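휴대폰은 왜 자꾸 업데이트를 하라고 할까?

어린이 기술 교실 · 읽는 데 4분

엄마나 아빠의 휴대폰 화면에 "새 소프트웨어가 있습니다"라는 알림이 뜬 것을 본 적이 있나요? 알림을 누르면 휴대폰이 새 파일을 내려받고, 잠시 꺼졌다가 다시 켜집니다. 이것을 업데이트라고 합니다. 이번 글에서는 업데이트를 할 때 휴대폰 안에서 어떤 일이 일어나는지 알아봅니다.

먼저 운영체제라는 말을 알아야 합니다. 운영체제는 휴대폰의 여러 부품과 앱이 함께 일하도록 관리하는 큰 프로그램입니다. 화면을 손가락으로 누르면 어디를 눌렀는지 알아내고, 사진을 찍으면 저장할 자리를 정해 줍니다. 게임 소리가 스피커로 나오게 하는 것도 운영체제가 하는 일입니다. 앱은 운영체제 위에서 움직입니다. 그래서 운영체제에 문제가 생기면 앱도 제대로 움직이지 못합니다.

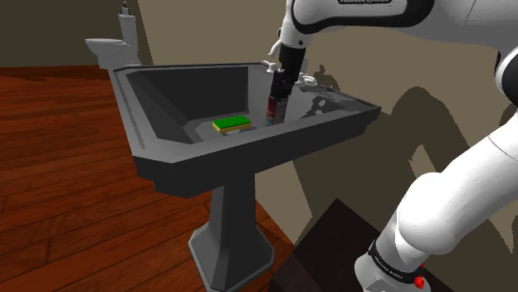
프로그램은 사람이 쓴 글과 비슷합니다. 글을 길게 쓰다 보면 틀린 글자가 나오듯이, 프로그램에도 틀린 부분이 생깁니다. 이런 부분을 버그라고 부릅니다. 버그 가운데에는 눈에 잘 띄는 것도 있고 오랫동안 숨어 있는 것도 있습니다. 세면대 안에 초록색과 노란색으로 된 스펀지가 놓여 있으면 금방 보이지만, 배수관 안쪽에 난 작은 틈은 겉에서 보이지 않는 것과 같습니다. 글자가 화면 밖으로 튀어나오는 버그는 앞의 경우이고, 배터리를 조금씩 더 쓰게 만드는 버그는 뒤의 경우입니다. 숨어 있는 버그는 사람들이 휴대폰을 한참 쓴 뒤에야 발견되기도 합니다.

버그 중에서 나쁜 사람이 몰래 들어오는 데 쓸 수 있는 것을 '보안 취약점'이라고 합니다. 어려운 말이지만 뜻은 '잠기지 않은 창문'과 비슷합니다. 이 창문을 잠그려고 만든 작은 프로그램이 보안 패치입니다. 패치는 원래 구멍 난 옷에 덧대는 천 조각을 가리키는 영어 낱말입니다.

업데이트에는 크게 두 종류가 있습니다.

작은 업데이트
버그를 고치고 보안 패치를 넣습니다. 업데이트를 해도 겉모습은 거의 그대로입니다.

큰 업데이트
운영체제가 새 버전으로 바뀝니다. 메뉴 모양이 달라지거나 새 기능이 생기기도 합니다. 파일이 커서 내려받는 시간도 더 걸립니다.
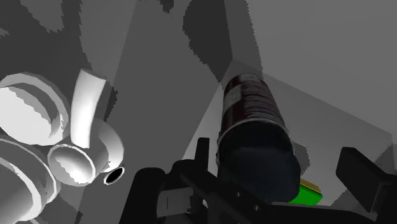 짙은 적갈색 캔과 검은색 로봇 집게

그런데 같은 휴대폰을 쓰는 친구에게는 알림이 왔는데 나에게는 오지 않을 때가 있습니다. 고장이 아닙니다. 휴대폰 회사는 새 소프트웨어를 모든 사람에게 한꺼번에 보내지 않는 경우가 많습니다. 처음에는 적은 수의 휴대폰에만 보내고, 문제가 없으면 조금씩 늘립니다.

스텐디츠라는 회사가 휴대폰 100대에 먼저 업데이트를 보낸다고 생각해 봅시다. 그중 2대에서 알람이 울리지 않는다는 신고가 들어왔습니다. 개발자는 보내는 일을 멈추고 원인을 찾습니다. 버그를 고친 다음에 나머지 휴대폰에 보내면 늦잠을 자는 사람이 훨씬 줄어들겠지요.

나라마다 받는 때가 다르기도 합니다. 나라에 따라 쓰는 말과 통신사가 다르기 때문에 확인할 것도 달라집니다. 한 나라에서는 4월에 받은 업데이트를 다른 나라에서는 더 늦게 받을 수 있습니다.

휴대폰 프로그램을 시험하는 파실 이머 씨에게 어떤 일을 하는지 물어보았습니다.

"새 버전을 시험용 휴대폰에 넣고 확인 목록을 하나씩 해 봅니다. 지난번 목록에는 396가지가 있었어요. 전화 걸기, 사진 찍기, 비행기 모드 켜고 끄기 같은 것들입니다. 같은 일을 여러 번 반복하니까 꼼꼼하게 적어 두는 습관이 필요해요."

업데이트하기 전에 확인하세요

배터리가 충분한지 봅니다. 모자라면 충전기를 꽂아 둡니다.
와이파이에 연결합니다. 파일이 크면 데이터를 많이 씁니다.
중요한 사진은 다른 곳에도 저장해 둡니다.
설치하는 동안에는 전원을 끄지 않습니다.
문자나 인터넷 창에 나온 모르는 주소를 눌러서 업데이트하지 않습니다. 휴대폰의 '설정' 메뉴에서 찾습니다.
내 휴대폰이 아니면 주인에게 먼저 물어봅니다.

오래된 휴대폰은 어떻게 될까?

휴대폰 회사는 한 제품의 업데이트를 영원히 만들지는 않습니다. 정해진 기간이 지나면 큰 업데이트가 먼저 끝나고, 나중에는 보안 패치도 끝나는 경우가 많습니다. 그래도 전화를 걸거나 사진을 찍을 수는 있습니다. 다만 새로 발견된 취약점을 고치지 못하므로, 은행 앱처럼 중요한 앱은 그 휴대폰에서 쓰지 않는 편이 안전합니다.

낱말 풀이

운영체제: 휴대폰의 부품과 앱을 관리하는 큰 프로그램
버그: 프로그램에서 잘못된 부분
보안 패치: 보안 취약점을 고치는 작은 프로그램
버전: 프로그램이 바뀔 때마다 붙이는 번호나 이름

글: 이그나시오 만사노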